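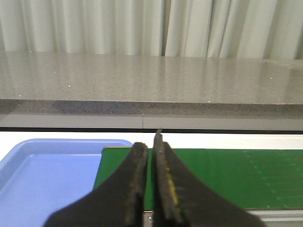 Progress report to the Raudsepp Fund: open hearings in Flemov

Dear all at Raudsepp,

Thank you for your patience with us over the spring, and for the kind note that came with the second payment, which I pinned up over the kettle where everyone would see it. I promised in my last letter that I would try to be shorter this time. I have tried, but a fair amount has happened in Flemov and I would like you to have the whole of it.

As you know, Skoso was set up to help people in the borough follow what is decided about public contracts: who bids, who wins, what the council says when it is challenged, and what comes of it if the matter ends up before a judge. Your grant pays for our hearings work, meaning that we send someone to sit in, take a proper note, and write it up in ordinary language within a few days.

Since January we have covered 13 hearings. Most of them were council scrutiny sessions, and two were in court, both to do with the waste collection contract and whether the council had given the losing bidders enough time to object. The judge in that case ruled that it had not, and told the council to hear the objections again. We had our summary up the next morning, and it has been read far more than anything else we have written. It was even quoted (with our name spelt correctly, I am glad to say) by councillors on both sides of the chamber.

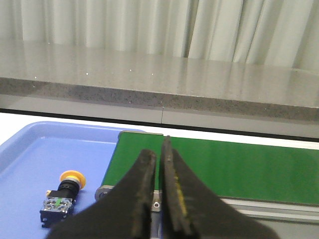

Readers and subscribers

The email bulletin now goes to about 900 people. I had hoped for more by May, but the people who do get it seem to open it, and they write back, sometimes at length. A good many letters are from small traders who would like to bid for council work and can't make head or tail of the forms. We had not planned for that when we wrote to you for the grant, and we have been answering them as best we can, usually by pointing them to the right page and the right officer.

One lady wrote to say she had lived in the borough all her life and had never known she was allowed to walk into a scrutiny session and sit down. She has now been to several, and tells us the heating in the upstairs chamber is a disgrace. I can confirm this.

Getting hold of the papers

I have to be frank that this has been the slow part. The council's papers are published through a system run by Evico, and the older contract notices were moved across without their attachments, so a search will give you the title of a decision and nothing behind it. We asked for the missing documents in writing in February and again in March. A first batch has come, covering the waste contract and part of the street lighting one, and the council's legal office has been courteous throughout, if not exactly quick.

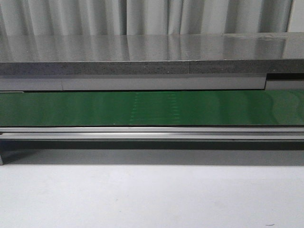

While we wait, we have been building our own index from the paper copies held at the library. It is dull work and I am very grateful to everyone who has taken a turn at it. The index is not ready to show the public yet. I would like another pair of eyes over the lighting section first, as several of the contract values appear differently in the minutes and in the notices, and I don't want us to print the wrong one.

Training new note-takers

We ran our evening course again, and eight people finished it. They learn how a hearing is laid out, what may and may not be reported, how to tell a remark from a ruling, and how to check a quotation before it goes anywhere near the website. Most have already shadowed one of us at a session, and a couple are now good enough to go alone. 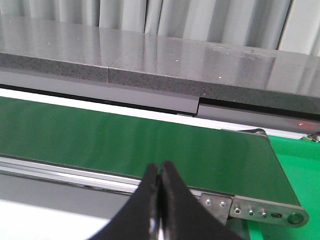
I would like to keep the course at that size. We did wonder about opening it up more widely, but so much of the learning happens when we go through each person's notes line by line, over tea, and that takes the whole evening even with a small group.

Money

We are a little under budget on travel and a little over on copying, all of it down to the library papers. With your agreement I would like to move the travel underspend across to cover it. The full sheet is attached to this report, and I am happy to go through it by telephone if any of the lines look odd.

Before the autumn

The re-hearing of the waste contract objections is expected in September and we mean to be at every session of it. We also hope to have the index open for use by then, with a short plain guide on how to ask the council for a document. A draft of the guide will come to you first, and please do scribble all over it.

With warm thanks, as ever,

Reda Gaber
Skoso, Flemov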